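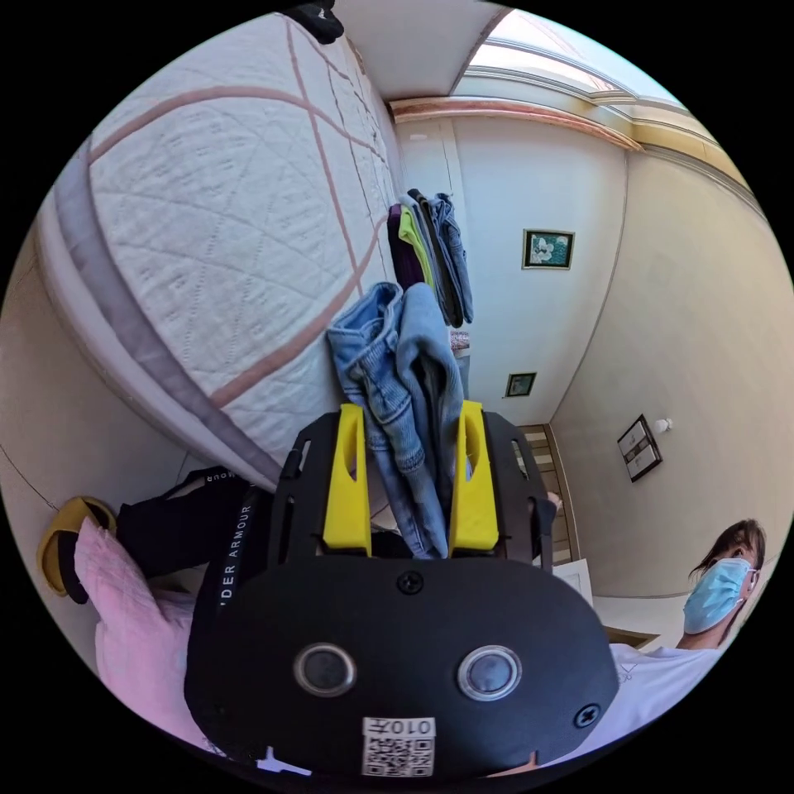
Régler la pince à main Surell pour saisir un jean

Brotel promet une prise en main immédiate. Comptez plutôt 300 essais avant d'obtenir des prises régulières.

1. Pincez une seule jambe entre les doigts jaunes, jamais la ceinture.
2. Gardez les deux hublots dégagés.
3. Levez lentement, puis posez sur le lit. 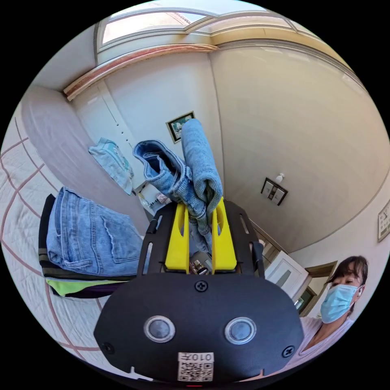 Jean bleu clair tenu par les doigts jaunes, près de la pile pliée.

Les « 1 000 cycles sans réglage » de la notice, je demande à voir. Resserrez les vis tous les 100 cycles et notez chaque prise ratée.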